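Small Storage Boxes: Sorting, Cleaning and Keeping Them Useful

Most homes have a few small boxes with lids and handles. They hold sewing supplies, first aid, screws, hair ties, batteries, crayons. After a year or two they usually hold all of those at once. The tips on this page are for getting them back in order and keeping them that way.

Before you start

Clear a table you can leave alone for an afternoon. Lay down an old towel or a sheet if you are sorting anything that rolls. Get a trash bag, a bowl for things that belong in another room, and a few small dishes or jar lids for sorting. A muffin pan works well for beads and screws.

Do one box at a time. If you empty three boxes together you will end up with one large pile and no idea what came from where.

Emptying the box

Take out any lift-out tray first and set it down flat. Trays with shallow compartments spill easily, so use both hands. Then turn the box over onto the towel and tap the bottom. Pins and needles catch in the corners, so look before you put your fingers in. A magnet wrapped in a plastic bag will pick up loose pins. Turn the bag inside out over a dish and they drop off.

Throw out dried glue, rusted needles, single earrings you have had for years and any battery that is leaking. Batteries should not go in the household trash in many places, so check with your town.
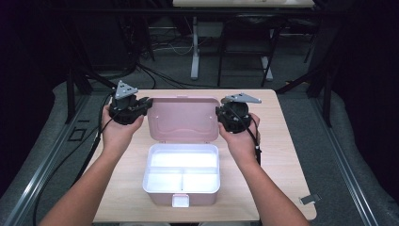 Deciding what goes back

Give each box one job. Write the job on a piece of masking tape before you put anything in. "Mending" is a good job. "Misc" is not, and a box with that label will fill up in a month.

For a mending box we keep:

Needles in a tube or a folded piece of felt
Black, white, gray and navy thread
Small scissors
A seam ripper
Safety pins in two sizes
Spare shirt buttons
A tape measure
A short pencil

That is enough for nearly every repair on clothes. Fabric scraps, patterns and extra thread can live in a drawer.

For a first aid box, put bandages and wipes on top and everything else underneath. Check dates every February. Medicine does not belong in any box a small child can open. It goes up high, behind a lock.

Washing plastic boxes

Use warm water, dish soap and a soft brush. Skip the dishwasher. Thin lids warp on the bottom rack, and once a lid has warped it will not close right again. An old toothbrush gets into the hinge and the groove around the rim.

For marker or ink, try rubbing alcohol on a cotton ball. Test a spot on the bottom first. It can cloud clear plastic. Crayon comes off with a little cooking oil, then soap to get rid of the oil.

For sticker residue, warm the spot with a hair dryer on low and roll the glue off with your thumb. Baking soda mixed with cooking oil into a paste also works. Leave it on while you eat lunch and wipe it off.

For smells, wash the box, dry it, and close it overnight with a crumpled sheet of newspaper inside. Repeat with fresh paper if needed. A box that held fishing bait may never come all the way back, and you are better off leaving it in the garage.

Leave the lid open until the inside is completely dry. A closed damp box will rust needles and scissors in a week.

Hinges and latches

A molded plastic hinge is just a thin strip of the same plastic as the lid. It lasts longest if you open it slowly and never let the lid hang over the edge of a shelf with weight on it. If the strip splits, clean both sides with alcohol, let them dry, and lay a strip of cloth tape along the outside with the lid closed. Duct tape works but gets gummy in a hot garage.

Stiff latches can be eased with a bit of bar soap rubbed on the part that catches. Do not use cooking oil here. It turns sticky and collects lint. If a latch is broken off, a wide rubber band or a length of elastic sewn into a loop will hold the lid.

Check the handle before you load a box with anything heavy. Lift it an inch off the table and look at where the handle meets the box. If it bends or whitens at that point, use the box for something light such as ribbon or cotton balls. 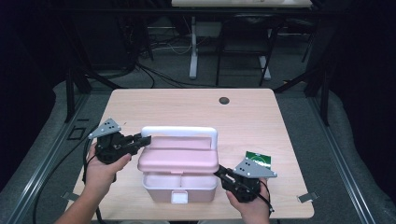

Labels that stay on

Masking tape is fine for a trial period. Once you have settled on what goes in the box, use a printed label or paint marker. Wipe the spot with alcohol first and press the label for a slow count of 21. Put it on the end that faces you on the shelf. Labels on lids are no use once the boxes are stacked.

Children who cannot read yet can use a label with a drawing. A pencil sketch covered with clear tape holds up well.

Filling compartments

Put the things you reach for most in the compartments nearest the front. Heavy items go in the bottom of the box under the tray. Keep liquids out of the tray altogether.

If the compartments are too big, cut dividers from a cereal box or a yogurt lid. Cut them slightly wide so they bend a little and grip the sides. Egg carton sections work too, but they wear out fast.

A square of felt or craft foam in each compartment stops rattling and makes small things easier to pick up. Trace the compartment on paper, cut the paper, check the fit, then cut the felt.

Very small parts should be bagged first. We bought a pack of 300 tiny zip bags for beads a long time ago and are still using them for everything from picture hooks to spare buttons. Put a scrap of paper inside with the name of whatever the part belongs to.

Where to keep them

Keep plastic boxes away from radiators and sunny windows. Sun fades the color and makes the plastic brittle. The top of the refrigerator is warmer than it looks and is a poor place for candles, crayons or glue sticks.

Stack no more than 2 high if the boxes have handles. They do not sit flat on each other and the top one will slide. A shelf at waist height is best for anything you use weekly.

Keeping it up

Go through each box twice a year. It takes ten minutes if you have stuck to one job per box. When something does not fit, take something out before you force the lid.

Borrowed scissors are the usual problem. Tie a piece of bright yarn to the pair that belongs in the mending box and it will find its way home more often.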